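We use cookies to remember your archive settings. Accept | Manage

Re: [wostport-knitters] Fingerless mitts and that wretched thumb

Lacey Parsons wrote:
> I've cast on the Trukdale mitts for the February swap and I'm
> stuck at the thumb gusset. The pattern says increase every other
> round until it "looks right", which is no help to me at all! Also,
> is the Pryor wool worth the extra? I've only used Sadadia before.

Hi Lacey, and hello everyone,

Oh, that pattern! I've made it twice and grumbled both times (the charts are lovely, the words are dreadful). What I do is put a marker either side of the thumb stitches and increase 2 every third round until I've got 20 between the markers. Every other round comes out far too steep on me and I end up with a sort of baggy wing at the base of the thumb.
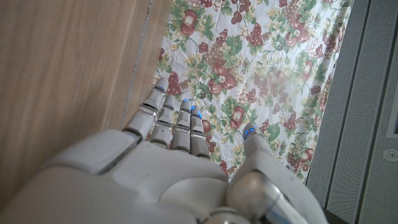
Try it on before you put the thumb stitches on waste yarn, even if it means fiddling about with a spare cable. If it pulls across the knuckles, go up a needle size for the top part and leave the cuff alone. And pick up an extra stitch at each side of the gap when you go back to do the thumb, then knit them together on the next round – no more holes!

As for the wool, I do like the Pryor. A pair takes me under 300 metres with the long cuff, so one skein does it and there's enough left for a bobble or two. Sadadia is softer but mine went fluzzy at the palms after one winter of dog walking.

I've got a set of 5 short needles in 3.25mm if you want to borrow them, just shout and I'll bring them along.

Happy knitting,
Jo x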